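Nevemari: the pushing table in pictures

Gallery / Software / Mistinholm workshop

Nevemari is our software for moving small objects on a flat surface by pushing them. It takes a sentence such as "bring the blue cube to the left side", looks at the board, and sends short movements to the arm until the cube is where the sentence wants it. We write it in Mistinholm, with a second table at Livcombe where the same code runs on an older arm. This page is for visitors who have read the release notes and would like to see what the program sees and what it has to decide.

The text is a little longer than in our other galleries. Several people wrote to us after the last release and asked why pushing should be difficult when the arm can hold a position very exactly. The arm is indeed exact. A block that is pushed is less so. It turns when the contact is not in line with its centre, it slides further than was planned, and when it meets a neighbour the neighbour moves too. The program must therefore look again after every short push, and most of our work goes into making this second look quick and reliable.

The loop has a fixed order. First the camera picture goes to the perception part, which gives a name, a position and an angle for each block. Then the planner chooses one contact point and one direction. The controller carries out the push and lifts nothing; the tip stays at the same height all the time. After 300 milliseconds the planner must have a new answer ready, and if it has none, the controller stops the tip and waits. We prefer a tip that stands still for a moment to one that goes on with an old plan.
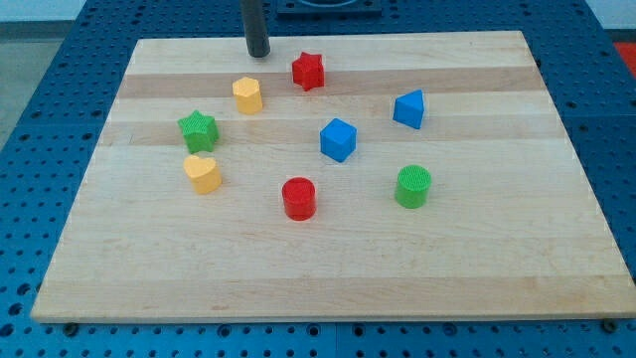
Block identity was the largest change in the September release. Until then the tracker used colour first and shape second, and it lost its way when two blocks of one colour came close together. Now both are judged at the same time, and the answer is a table of probabilities which is kept from one picture to the next. A layout like this one is a fair test for it: there is a red star and a green star, a red cylinder and a green cylinder, and the yellow heart lies directly next to the green star, so that neither the colour alone nor the shape alone is enough to say which block is meant. The yellow hexagon is also near the tip, and the planner has to know that it stands in the way before it chooses a path towards the middle of the board.

How the planner chooses a contact

For each block the planner keeps a list of possible contact points along the outline. A cube is simple: the middle of each side is a good place, and the corners are bad ones. A cylinder can be pushed from any direction, but it offers no flat side, so a small error in the line of the push makes it roll away around the tip. We give cylinders shorter pushes for this reason. Stars are the most interesting. The tip can go into the space between two points and hold the star quite well there, almost as if it were a hook. If it touches the end of a point instead, the star turns and hardly travels at all. Sometimes this is what we want, for example when the sentence asks for a rotation.

Every contact gets a cost. The cost contains the distance which the tip must travel to get there, the risk of touching another block on the way, and the expected turning of the block. We have tried to learn the weights of these terms from recorded runs, and it gave good numbers on the recorded runs and worse behaviour on the table. At present the weights are set by hand in a text file. Whoever wants to try other values can change the file while the program is running; it is read again before the next push.

Paths around the neighbours

The tip moves in straight pieces. Earlier we used smooth curves, which looked nicer and were harder to check. A straight piece can be tested against all outlines in very short time, and when the test fails, the planner adds a bend and tests again. Around each outline there is a margin. Inside the margin the speed is reduced, and only the block which shall be pushed may be touched. The margin was too wide for a long time, and then no path could be found between blocks that stood close, although a person could see one at once. In the new version the margin shrinks step by step when the first search finds nothing.

There is also a rule for the edge of the board. A block that is pushed past the edge cannot be brought back by pushing, so the planner treats the edge as a wall with a rising cost. The rule is strict on purpose. It has refused some sentences which were quite reasonable, and we would still keep it.

Looking at the recordings with Luik

Luik is the viewer that belongs to the project. It opens a recorded run and shows the camera picture, the outlines from the perception part and the planned path, one over the other, each of which can be switched off. The most useful view is the simple one: the picture at the time of the decision on the left, the probabilities on the right. When a push went to the wrong block, one sees there in a few seconds whether the tracker had the wrong name or the planner had the wrong aim. Before we had Luik we discussed such cases for a whole afternoon.

The public set contains 1033 recorded runs. Each has the sentence, the pictures, the commands to the arm and the state of the planner before every push. Some runs end badly and they are included. Please do not sort them out before you measure something, or your numbers cannot be compared with ours.

Sentences which the program understands

The language part is small. It knows the colours and shapes, the sides of the board, the words for "next to", "between" and "away from", and a few verbs. "Put the heart beside the triangle" is fine. "Tidy up the red ones" is fine as well, and it is understood as bringing them close to each other. "Make it look better" gets a question in return. If a sentence fits two blocks, for example "the star" when more than one is on the board, the program asks which one and holds the tip still until it gets a reply.

Notes for this version

The camera must deliver at least 30 pictures per second, otherwise the tracker loses blocks that are turning. Calibration takes 2 steps instead of the former long list, and the result is stored together with the name of the table, so that Mistinholm and Livcombe can no longer mix up their files. The old calibration files can be read but will not be written any more.

Known problem: after a restart during a push, Luik shows the path of the previous run until the first new picture arrives. The recording itself is correct.

Back to all galleries
Release notes
Download Luik
Questions about the weights file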